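The Long Way Around a Lab Notebook

By Jonatan Haugen

2/5/19

Marwan Mahasneh keeps his old lab notebooks on the bottom shelf of a bookcase in his hallway, behind the boots, and when I asked to see one he had to move a vacuum cleaner and a bag of birdseed to get at it. He picked the second from the left. It was from his first winter as a student, and the first page, dated in December, had one sentence on it: "Set up as before."

"As before what?" he asked me, laughing so hard he had to sit down on the boots. "I had never done anything before!"

I had come to talk with him about the course he teaches in Nuvville, where engineering students learn to keep a written record of their work. It has no exam. Students hand in the notebook itself, coffee rings and all, and Marwan reads every page. The year I visited there were 82 students, and he had piled their notebooks on the windowsill until the room got noticeably darker.

Writing for a stranger

The first assignment is always the same. Students spend an afternoon on some small experiment and write it up as they go, and then the notebooks are swapped and everyone has to repeat the work of somebody they don't know very well. It makes for a noisy afternoon. People cross the room to ask what a word says, and Marwan sends them back to their seats — kindly, but he does send them back.

Eskil Björklund took the course six years ago and still talks about it with a sort of fond horror. The notebook he was given said to heat the sample "until it looks right." He wrote a long complaint in the margin, and when his own notebook came home he found that his partner had written nearly the same complaint in his. They share an office now.

Since then Eskil has written the time at the start of every line, even on his grocery lists. His wife has asked him to stop.

Pen, paper and the other thing

There is an argument going on about whether any of this should still be done by hand. Halvard Nygård, who used to run the writing center, moved his own records over to a program called Viltov and says he'd never go back. He can search it, for one thing, and he can read it, which he freely admits was never true of his handwriting. Marwan holds out for paper. He likes that you can't quietly tidy up a page of ink, and he likes the crossed-out lines most of all, because a crossed-out line shows you where somebody changed their mind.

I went back and forth on it myself. My own notes for this article fill one paper pad and one file on my laptop, and I lost track of the pad for most of a week (it was in the car). 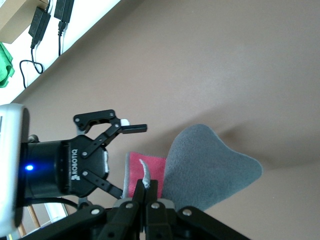
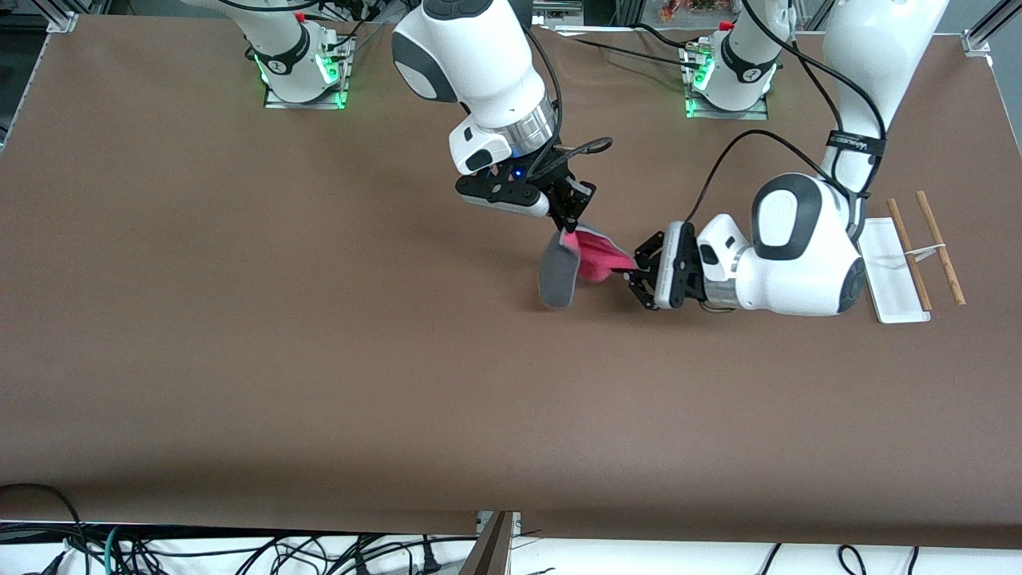
Robotiq lettering on a black two-finger gripper, first picture; the brown work table and its two white arms, second picture.

What goes on the page

Marwan doesn't hand out a template, though he gets asked for one every year. He does have a few habits that he repeats until the students can say them along with him. Write the line while you're doing the thing. Put down the number you read, with its unit, before you put down what you think of it. If something goes wrong, give it as much room as you'd give to something that went well.

The last one takes the longest to sink in. Roald Söderlund, now in his final year, told me he once tore out two pages after a bad afternoon and got the notebook back with a note asking where they were. He fished them out of his recycling, taped them in, and ended up using them in his thesis.

Before I left, Marwan let me read a little further in the notebook from behind the boots. By the tenth page the sentences were longer and the dates were all there, and next to one crooked graph he had written, very small, "ask about this tomorrow." I wanted to know whether he had asked. He turned the page to check.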